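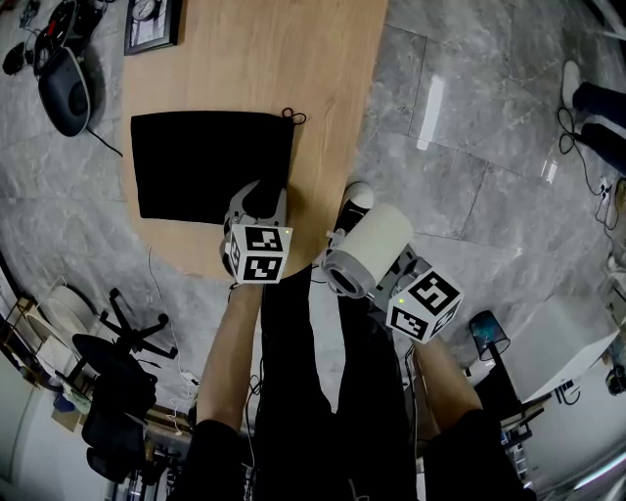

So Gallport finally has house rules for the hand-held gripper crews, and I've read all 19 of them so you don't have to. They came out of the Anomex office on 2021-09-13, two pages stapled together, and they cover everybody who records tabletop work with a pair of grippers strapped to their day. My favorite is rule 2, which covers the floor. It says cables get run along a wall or taped down before anyone picks up a gripper, and I'd guess every room I've been in would need a few minutes' work to pass. You know the kind of thing, a thin white cable wandering over the tiles from under the table, a looped black one lying by somebody's shoes, and a person at the table with both hands taken up by grippers, one of them holding a white roll and the other touching a black cloth bag. That bag sits near the middle of the table!

Search news, places, people Go

I called Hugo Bermúdez, who wrote most of the thing, and he was happy to talk (he'd talk cables all afternoon if you let him). He told me he started with a list of 62 suggestions sent in by the crews at Gallport and Bimbridge and spent most of the summer boiling it down. A lot of them were the same complaint in different words. "Half of it was shoes and cords," he said. "The rest was people wanting to know who's allowed to say stop."

The answer to that last one is anybody. Rule 7 says any person in the room can call a stop, and the one holding the grippers puts down whatever they've got on the nearest clear spot and waits. No arguing about it until afterward. I like that a lot. I've done a few of these sessions myself and it's surprisingly hard to speak up when someone is halfway through a pickup.

There's a good bit on markers too. The printed cubes on the grippers have to be wiped and checked at the start of each shift, and if a corner of the pattern is scuffed you swap the cube and write it in the log. Same goes for the little lights. If the light isn't on, you don't start, and you don't just give it a smack and hope (I'm guilty).

Bystanders get their own section. They can stay, but they stand where the person working can see them, and they don't reach across the table during a take. Gunnlaugur Kirkegaard, who runs the Bimbridge crew, thinks this one is too soft. He wanted a taped line on the floor and told me so at some length. Hugo's reply is that a lot of the rooms are small and a line would put people out in the hallway. They've agreed to disagree until the first review.

What about rooms that are also offices? Chairs and bins can stay where they are as long as there's a clear step back from the table on every side. I think that's fair, and it's also the rule I expect to get broken first.

Garrido, the outfit that rents out most of the tables in town, has said it'll post a copy in each room it leases. Crews have until the end of September to read the rules and sign the back page. Bring your own pen, the one at the Gallport front desk has been dead for weeks.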